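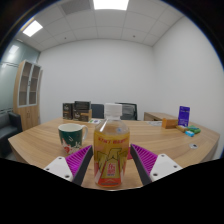 Covivville's winter suppers have always been too short, Américo Patrício has been telling anyone who would stand still long enough to hear it, and a person barely gets a spoon into the second dish before the chairs are being stacked. This year he gets his way.

COVIVVILLE, Monday, February 12, 2018 — The Iklow Street Kitchen is delighted to announce that its Long Table Suppers will return next month for a tenth season, with longer evenings, a new spring menu, and, for the first time, a printed cookbook gathered from the people who have eaten and cooked here over the years. Doors will open at half past five as they always have, but the last plates will now stay out until nine, and the kettle will stay on a while after that.

For those who have not yet found their way to us, the suppers are easy to explain. One long table runs the length of the old drapery showroom on Iklow Street, everybody sits down together, and a different household cooks each week with help from our own kitchen. Some of our cooks have run restaurants. Others had never made a meal for more than their own family until they came through our door, and a few of those have gone on to be the ones people ask for by name. The food has come from a great many places, and we have eaten our way through pierogi, caldo verde, mapo tofu, red beans, a memorable goat curry and more kinds of dumpling than we could fit in a letter of this length.

The table seats 47, which is as many as the room will take with the doors able to open and the stove end kept clear. We know this means some people are turned away on busy nights, and we are sorry for it every time. Starting this season, places can be reserved by telephone or at the front desk up to two weeks ahead, and a handful will be held back each evening for anybody who simply wanders in out of the weather.

"I grew up in a house where you did not leave the table until the stories were finished," said Américo Patrício, the kitchen's supper host, whose complaints about the old closing time are by now well known up and down the street. "My mother would clear the plates and nobody moved. Then somebody would bring out oranges and it would all start again. I have wanted oranges on Iklow Street for nine years, and now we have time for them."

There will indeed be oranges. There will also be a good deal more to eat in the first half of the evening, thanks to our neighbors at Bạch, the noodle house two doors down, who have kindly agreed to send over broth on opening night and to lend us their biggest pots for the rest of the season. Bạch has fed our staff through a fair number of late evenings already, and we could not be happier to have them at the table properly this time.

The opening supper will be a Sichuan-style meal of cold sesame noodles, braised eggplant, twice-cooked pork, a mushroom version of the same for those who prefer it, and cabbage with vinegar and dried chili. The second week is given over to Portuguese home cooking, with Américo himself at the stove (he asks that guests come hungry and not ask how much garlic is in anything). After that we will have a Friday of Lenten dishes from several kitchens, a bread night, and an evening of soups from our friends in Grokitberg, who have been promising to come over the hill and show us how it is done since at least the December before last.

Now to the cookbook, which has kept all of us up late this winter — and which we are very proud of. It is called The Long Table, and it holds 65 recipes from past suppers, written down as nearly as possible in the words of the people who cooked them. That was harder than it sounds. Good cooks often measure with the hand, or with a particular chipped cup that lives in a particular cupboard, and a number of these dishes had to be made several times over in our kitchen, with one person stirring and another writing, before we had anything that a stranger could follow at home. Where a cook insisted that a thing be done "until it looks right," we have tried to say what right looks like. In two or three cases we lost the argument, and the recipe stands as given.

The editing was done by Lorne Hawthorne, who has also written the short pieces that go between the chapters, on subjects such as keeping rice warm for a crowd, shopping for sauces and seasonings when you can't read the label, and what to do with the end of a ham.

"People kept apologizing to me that their recipe was too plain," said Lorne Hawthorne. "A lentil soup, a pan of potatoes, a cucumber salad with nothing much in it. Those are the pages I have already got oil on at home. I hope people cook from it until it falls apart, and then come back and tell us which page went first."

The book will be on sale at the suppers and at the front desk from opening night, and it costs 12 dollars. Anyone whose recipe appears in it will receive a copy with our thanks. If you cooked at one of the early suppers and have since moved, please do get in touch, as we would dearly like to put one in your hands and would be glad of your news besides.

We are also looking for new cooks for the later weeks. You don't need any training, and you don't need to own anything larger than a saucepan. We will help with the shopping, the chopping and the arithmetic, and there is always somebody at the next burner who has done it before. Families, friends and pairs of neighbors are all welcome to put their names down together, and children may help at the cold end of the kitchen.

Supper is pay-what-you-can, with a suggested 8 dollars for adults, and nobody has ever been asked about it at the door. Please tell us about allergies when you reserve, and bring a container if you like leftovers, for there are usually some. The entrance on the Iklow Street side has a ramp, and the parking lot behind Bạch is open to our guests after five.

To reserve a place, offer a dish or ask about the book, stop in at the Iklow Street Kitchen any weekday afternoon and ask for Américo. Members of the press are warmly invited to the opening supper and will be expected to eat.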